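Handska to Merge Stollness and Kleinschmidt Furniture Lines Under One Parts Program

Small cabinets, chests and sideboards from both brands will share hinges, runners and handles starting in March

PISTUM – Handska, the home furniture maker, said Thursday that it will bring its Stollness and Kleinschmidt lines together under a single spare parts and repair program. Starting in March, customers who own a cabinet, chest or sideboard from either brand will be able to order replacement parts from one catalog, with one set of part numbers and one price list.

The company has sold the two brands separately since it bought Kleinschmidt. Until now, each kept its own stock of hardware, its own order forms and its own repair desk. Owners who called the wrong desk were asked to call the other one, and stores that carried both brands had to keep two binders behind the counter.

"A drawer runner is a drawer runner," said Knut Kuhlmann, managing director of Handska. "We were buying nearly the same piece from the same supplier in two lengths that differed by the width of a fingernail, and storing both. Customers had to know which one they needed before they could get help from us. That was our problem and we passed it on to them."

The new catalog covers over 3,000 parts, including hinges, handles, drawer runners, shelf pins, door panels, back panels and feet. Parts for discontinued models are included where the company still has stock or drawings. Where it has neither, the catalog will list the closest current part and note any drilling or trimming needed to fit it.

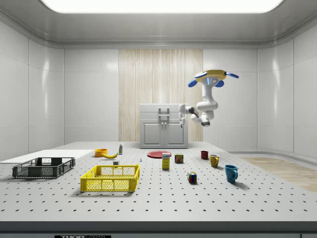 A small cabinet with one full-width drawer over two paneled doors.

Small cabinets with a drawer and doors account for the largest share of repair requests at both brands, according to the company. The most common complaint is a door that has dropped on its hinges and no longer meets its neighbor at the center. The second is a drawer that sticks in humid weather. Both can usually be fixed at home with a screwdriver, and Handska will print the steps on a card packed with each hinge and runner set.

Orders can be placed online, by phone or at any store that sells either brand. Most parts will ship from the Pistum warehouse within four working days. Door panels and drawer fronts are cut to order and will take longer, with the date given when the order is placed. Customers may return unused hardware in its original bag, but panels cut to order cannot be returned.

Existing warranties will not change. A Stollness cabinet sold with a Stollness warranty keeps the same terms and the same end date, and the same is true for Kleinschmidt. Parts bought through the new catalog will carry a two-year warranty of their own. Repairs booked before the March changeover will be finished by the desk that took the order, at the price quoted.

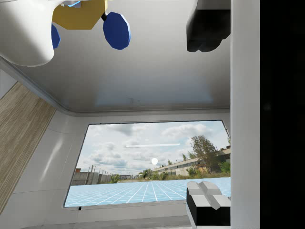
Will owners need the original receipt to order a part?
Handska does not ask for a receipt when a customer is paying for a part. The model number is enough, and it is usually on a label inside the top drawer or on the back panel. A receipt is needed only for a warranty claim.

Stores will receive the printed catalog and a starter box of the most requested hardware before the changeover. Those that already hold stock under the old part numbers can sell it through as usual. The new catalog lists old and new numbers side by side, and the old numbers will continue to work in the ordering system.

"The side-by-side list took the most work," said Jörg Gerlach, who heads parts and service at Handska. "Some of the Kleinschmidt drawings were on paper, and some had pencil changes that never made it into the computer. We measured the parts themselves when we couldn't trust the drawing."

Gerlach's team will take calls for both brands on the existing Stollness service number. The Kleinschmidt number will forward to the same desk. Both brand names will stay on the furniture, and Handska said it has no plans to drop current models from either line as part of the change.

About Handska
Handska makes cabinets, chests, tables and shelving for the home under the Stollness and Kleinschmidt names. The company is based in Pistum and sells through independent furniture stores and its own website.

Media contact
Handska press office, Pistum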